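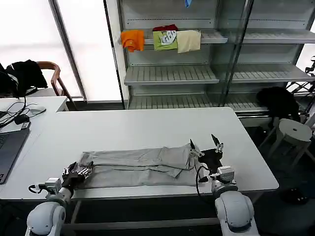 How do you fold trousers so the crease survives the trip home? Lengthwise first, leg on leg, seams lined up, and only then across.

That was the first thing I wrote down at the Brolato open day, and half my notebook is like it. Typing this up on the train before I forget. July, hot, left the house at seven.

Brolato does laundry, pressing and folding for work clothes. Hotels, clinics, a couple of restaurants. They open up once a year and let people wander through. Twenty-six of us in my group, mostly small laundry owners, plus me and Nusrat Sarkar, who runs the alterations counter two doors down from mine.

**Sorting.** Quick stop. Canvas bins, loud fans. They take in 2000 pieces on a full day. Everything gets a tag inside the waistband or collar. Ours are safety-pinned, theirs are heat sealed, I want those. Asked the price, got sent a link, haven't opened it.

**Pressing.** Too hot to stand in for long. Nine presses in a row. Rosimeire Marinho did shirts for us, very fast, collar then yoke then cuffs. I always do cuffs first. She looked at me like I had said something rude.

**Folding.** The part I came for. A pair of light gray trousers on a white table, folded lengthwise into one long flat bundle. Top layer a little off from the one under it, flap angling down toward the front edge near one end. Creases too. Good to see, to be fair, mine look like that at four in the afternoon — and the talk was mostly about that exact problem, layers sliding.

Notes from the talk, as written:

- pinch both hems together BEFORE you lay them down
- waistband: hold at the side seams, not the button
- long fold, then smooth from the middle out
- if the top layer creeps, lift and relay it. don't tug
- seat flap gets tucked last. I tuck it first, maybe thats why mine bulge
- thirds for a shelf, half for a hanger

Someone asked about light colors showing every mark. Answer was clean table, clean hands, and wipe down between batches. Fair enough.

Nusrat wanted to know about lined trousers. Different animal — the lining walks on its own. They press those twice and hang them. Didn't get more than that, the next group was already at the door.

**Packing.** Missed most of it, went looking for water. Paper bands instead of plastic now. Looked nice. Tears easily, accordng to Nusrat, who tore one.

Lunch was rice and something with lentils, good. Coffee weak. Parking free but you have to get a slip stamped at the front desk or you pay, I paid.

To do: price the tags, try waistband by the side seams, get a bigger table. Mine is too short for a long fold, legs hang over the end and drag everything with them. Nusrat has one she might sell me.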